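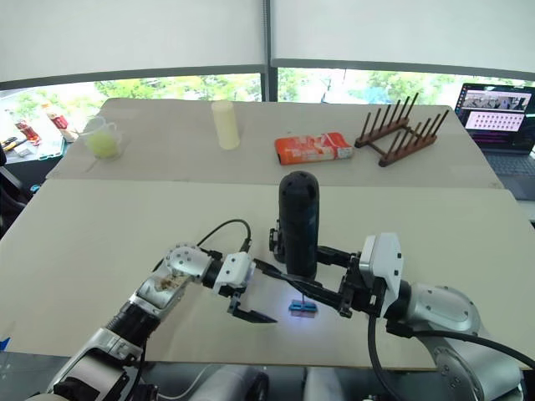 1/ Table sorting, Monday
Two tables, one window. The far one stands in front of the glass and holds the row of household things still to be dealt with. The near one is the light beige top, kept for whatever is being decided on.

2/ On the near table: the tall black bottle, and the small block, blue below and pink on top, with the thin stick standing up out of it. The bottle stays upright. Laid flat, a cylinder will find the slope in any table, and mine has one of 2 mm over its length.

3/ Dimensions, as several of you asked last time. The room is 2,470 mm wide at the window wall. The far table is 1,855 mm long, which leaves 615 mm in total. I put all of that on the door side. Splitting it gives two gaps too narrow to walk through.

4/ Rozália Lakatos suggested pushing both tables together. Tried it in December. You gain a large surface and lose the distinction between sorted and unsorted, and by teatime everything had drifted to the middle. They have been apart ever since.

5/ Spacing between the two is 900 mm. That takes one adult turning round with a full tray. Anything less and elbows meet the row.

6/ Order of work: tall items first, then wide, then small. Tall things at the back of a shelf fix the shelf height, and everything else has to fit in front of them. The black bottle therefore gets its place before the block does.

7/ Shelving is Hener, uprights slotted every 25 mm. The Banik brackets also fit but sit slightly proud at the front lip, so a drawer liner rucks up against them. I trimmed the liner.

8/ Pale tabletops: dark objects are easy to find on them, and so is every crumb. Damp cloth, then a dry one. I stopped using the Drametti spray in the spring. It left a film that showed in low sun from the window.

9/ Glass and anything with a lid goes in the Oláh crate, lids off and stored beside. Small block still undecided. Shelf two or the drawer. Measurements of the drawer tomorrow.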